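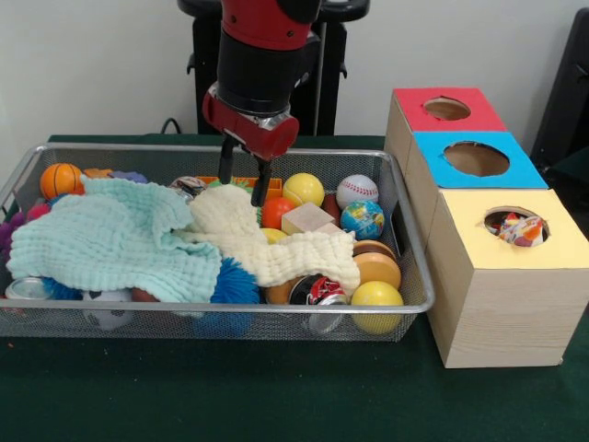

Ticket: protective stops on Ravn during toy sorting, and what the rules say about clearing them
Opened by: me (day shift, cell 2)
Assigned to: Ditte Mogensen
Status: open, waiting on sign-off
Opened: 2021-07-20

OK, long one, sorry in advance. Ravn keeps going into protective stop while it's picking out of the wire bin. It'll run nicely for a good while, the fingers go down for something near a cloth, and then everything freezes and I get the joint torque message on the pendant. I clear it, it carries on, and some time later it does it again. Yesterday it was seven times before lunch!

What I really want from this ticket is two answers. One, why is it stopping? And two, what am I allowed to do when it stops? I read our cell rules twice over coffee and came away with two different opinions.

What I've tried so far:

Power cycled the arm and the cabinet. No change.

Ran the wrist through its full range with the bin taken off the table. Smooth, no stops, no noises that I could hear.

Checked the payload setting against the sheet. The sheet has the old gripper on it, so somebody please update the sheet. The value in the controller is the right one for the fingers we have now.

Went through the Plunik log. It has 1,522 picks since the last calibration, and I filtered for the ones with a stop in them. Nearly all are picks where the target was a cloth or was lying under one. Balls and blocks on their own hardly ever show up in the list.

So my guess is the muslin is catching on the mesh. The gripper closes, pulls up, the cloth hangs on to the wire, the torque climbs and the arm does what it's supposed to do. I haven't caught it in the act, so please treat that as a guess.

Reply from Ditte Mogensen

Thanks for the log, that saved me an hour. I agree it smells like a snag. Please do NOT raise the force limit to get past it. I know the Caretti cell did that in December and it "fixed" their stops, and we spent a long time undoing it. Under rule 6 any change to force, speed or the safety planes needs a new risk assessment and two signatures, and that goes for a change you mean to put back after lunch as well. Can you send me the exact wording you're stuck on?

Me again

Sure! Rule 9 says "after a protective stop the operator shall inspect the workspace before resuming." Great. But rule 11 says nobody reaches over the table while the arm is enabled. If the fingers are down in the bin I can't inspect much from where I stand, I have to lean in. So do I disable the arm, lean in, look, step back and enable? Or is a look from behind the line enough? Bent Ladefoged does it the first way and I've been doing it the second, and we've both been ticking the same box on the form. That can't be right, can it?
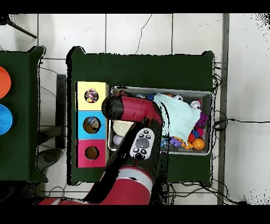 The layout check is the other part of the rules I went through, mostly to rule out that I'd set the cell up wrong. Rule 3 wants the sorting boxes in one straight column with no gaps between them, so nothing drops down in between and ends up under the arm. That one's fine, the yellow, blue and pink ones are pushed up against each other. Rule 4 wants the bin next to them and fully on the table, fine too. Rule 5 is cables, and there I have to own up. We've got a tangle hanging off the side of the table and down on the tiles, with one long cable running off away from it, right where you'd walk if you went to look into the bin after a stop. So rule 9 sends you over there and rule 5 says it should be clear when you arrive. I've put in for a floor cover, and until it comes I'm taping that cable down at the start of each shift.

Also, small thing, the rules don't say one word about soft items. They were written when we only did blocks. It would be good to have a line about how cloths go in - laid loosely on top, corners away from the mesh, that kind of thing.

Reply from Ditte Mogensen

Right, taking these in order.

Rule 9: Bent has it right. Press the stop, wait for the brakes, then look from as close as you need. Stepping back behind the line before you enable is part of it. A look from the line doesn't count as an inspection if you can't see the fingers. I'll reword it so that's what it says.

If the gripper is still holding a cloth, don't pull on the cloth. Open the fingers from the pendant first, then disable, then free it by hand. Log it as "snag" in Plunik and leave "other" alone please, we have far too many of those already.

More than one stop on the same item: take the item out, finish the run without it, write it down.

Cables: tape is OK as a stopgap. I'm ordering the cover through Clirport today, they still have our floor plan.

Soft items: yes please, write me a draft and I'll put it in as a new rule.

Me again

Draft is in the shared folder under cell rules, it's half a page. I ran the rest of the afternoon with your version of rule 9. It's slower, no way around that, but I'm already less grumpy about it. The pick counter said 1,171 when I zeroed the shift log, in case you want to line the two up.

Still open on my side: the old gripper on the payload sheet, the floor cover, and Bent wants to know if he has to sign rule 9 again when the wording changes. I said probably yes.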